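How a Timetable Gets Its Slack: Selamawit Lencho on Planning the Durnwood Line

By Emiliano Tapia
Tuesday, March 21, 2023

Selamawit Lencho plans the weekday timetable for the Nedmont regional rail operation. Her section covers the line from Durnwood to Pustumton, 101 miles of mostly double track with a single-track stretch through Gebru. She has held the job for nine years and was a dispatcher before that.

The current timetable took effect last July. It added a few minutes to most end-to-end trips, and regular riders noticed. Letters to the operator complained that trains now sat at platforms with their doors open and nothing happening. Lencho agreed to explain where those minutes went.

"A running time has layers," she said. "The first is the technical minimum, what the train can do with a clear line and a driver using full permitted speed. Then there is a percentage on top of that for normal variation. Then station time. Then whatever we add at particular points to protect a connection or a meet. People see one number on the poster and it has four things in it."

The technical minimum is calculated from the gradient, the speed limits and the performance curve of the train. The calculation assumes dry rail and a full set of working motors. Lencho's office runs it once for each type of train and again whenever a permanent speed restriction is added or lifted. She said the result is usually within a few seconds of what the onboard recorders show for an unobstructed trip.

Station time is where the old timetable went wrong. Every intermediate stop had been given the same allowance, a figure that had been carried forward from one edition to the next. Nedmont's trains have 200 seats, and on the morning trips into Pustumton a large share of those passengers board at two stations.

"If you give a stop forty seconds and it needs seventy, you lose thirty seconds every day," Lencho said. "That is a planned delay. It just isn't written down as one."

To find the actual figures, her colleague Bethel Demissie pulled door-open and door-close times from the train computers for every weekday service over a full season. The records were sorted by station, hour and direction. Demissie discarded stops where the train was waiting for a signal, since the doors often stay open in that case and the time says nothing about boarding.

Demissie joined part of the conversation. She said the middle of the range was less useful than the upper end. "The typical stop at Gebru is fine. It's the one in five that hurts you, and it's the same one in five. A wheelchair ramp, or a group with bikes all going for one door. You can't plan for the worst stop of the year but you can plan for something that happens every week."

The new station times vary by hour. At Gebru the allowance for inbound trains before nine in the morning is nearly double the midday figure. Riders on the midday trains see little change. Riders on the early trains see a longer scheduled trip that, on most days, takes as long as it always did.

I put it to Lencho that this amounts to moving the goalposts. A train that used to be four minutes late and is now on time has not become any faster.

"That's a fair description of part of it," she said. "The train gets in when it used to get in. What changed is that the connecting bus at Pustumton is timed to the real arrival, and the return working leaves on time because we gave it a turnaround it can make. The second one matters more. A late turn at seven-thirty used to show up at noon."

She used train 309 as her example. Under the previous timetable it arrived at Pustumton on Track 2 and was due out again after a turnaround too short for the crew to change ends, test the brakes and set the route with any margin. When the inbound trip was late, the outbound trip was late by nearly the same amount. It then reached the single-track section after its slot had passed and held an opposing train outside Gebru. That train in turn lost its own path farther up the line.

"One train, two stations, and by lunch you have four late trains with four different delay codes," she said. "If you read the codes you would think we had four problems."

Delay coding is a subject Lencho returned to more than once. Each delay over the reporting threshold is assigned to a cause by the control room, usually within the hour. The codes were designed for settling responsibility between the track owner and the operator. They work well enough for equipment failures and signal faults. Small losses at stations fall under the threshold and are never coded, so a train that loses half a minute at each of eight stops appears in the record as a single delay at the place where it finally crossed the line.

Her office now keeps a separate record of small losses taken directly from the train computers. It is not published. I asked why.

"It isn't clean enough," she said. "The clocks on the older trains drift. We correct for it, but I wouldn't want somebody quoting a station figure to the second and building an argument on it. When the clock update is finished I would be in favor of putting it out."

On the question of where to place the slack, planners disagree. One practice is to put most of it just before the final station, which protects the published arrival figure because that is where arrival is measured. Trains can run late all the way along the line and still count as punctual. Lencho said the previous timetable leaned that way, and she spread the allowance out when she redid it.

"If you put it all at the end, the people getting off in the middle get nothing from it," she said. "The number looks better and their train is late. We have a piece before Gebru, because of the single track, a piece at the halfway point, and a smaller piece at the end. On the days when everything goes well the train waits a minute at the halfway point. That is the waiting people write to us about."

She accepts the complaint up to a point. A train standing in a station ahead of time looks wasteful, and the onboard announcement used to say only that the train was being held. It now says that the train is early and gives the departure time. Demissie said letters on the subject dropped off after the wording changed.

Crew scheduling sets limits on all of this. A longer scheduled trip uses more of a crew's permitted hours, and several duties that had fitted two round trips no longer did. Lensa Gebretsadik, who builds the crew duties, had to recut most of the weekday set. Some late-evening duties that finish at Durnwood now end with an overnight layover, with the crew working the first train back in the morning.

Gebretsadik answered questions by phone. "The timetable people hand me a minute and it can cost me a whole duty," she said. "Usually it doesn't. But the limit is a hard number, and if you're already close to it there's no such thing as a small change." She said the layover duties had been unpopular at first and were now filled by bid, mostly by crew members who live near the Pustumton end and prefer fewer, longer shifts.

The rest period between the two halves of a layover duty is counted from sign-off to sign-on. Travel between the station and the lodging comes out of that time. Gebretsadik adds an allowance for it, so the late finish and the early start pull against each other. If the last train runs late beyond a set margin, the morning duty passes to a standby crew.
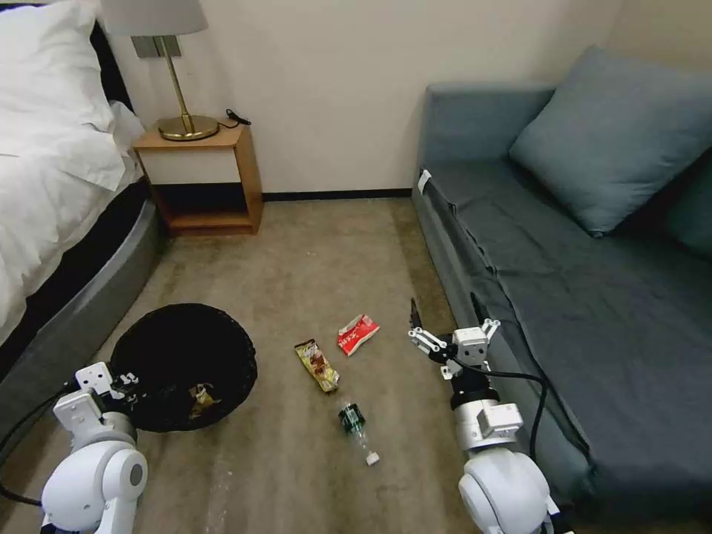 A small carpeted room with a bed, a nightstand and a sofa bed.

Lencho's next task is the weekend timetable, which was left alone last year. Weekend boarding patterns are less regular, with peaks tied to events in Pustumton, and the weekday method of sorting by hour does not fit them well. Demissie is testing a version that sorts by expected load. It depends on ticket data supplied by Chaimae Abdelaziz in the revenue office, where mobile tickets can be matched to a train only when they are scanned on board.

"Chaimae's numbers are good for the long trips," Lencho said. "For somebody going two stops, often there's no scan. So we know the least about exactly the people who make the doors slow."

Single track at Gebru remains the main constraint. A second track would allow the allowance there to be taken out, and Lencho estimates that most trips would return to their former length or slightly less. No money has been set aside for it. In the meantime she is looking at whether one midday meet can be moved to the passing siding north of the station, where the switches allow a higher entry speed.

She would not say which train might change. The draft goes to the track owner for comment first, and the weekend work comes after that.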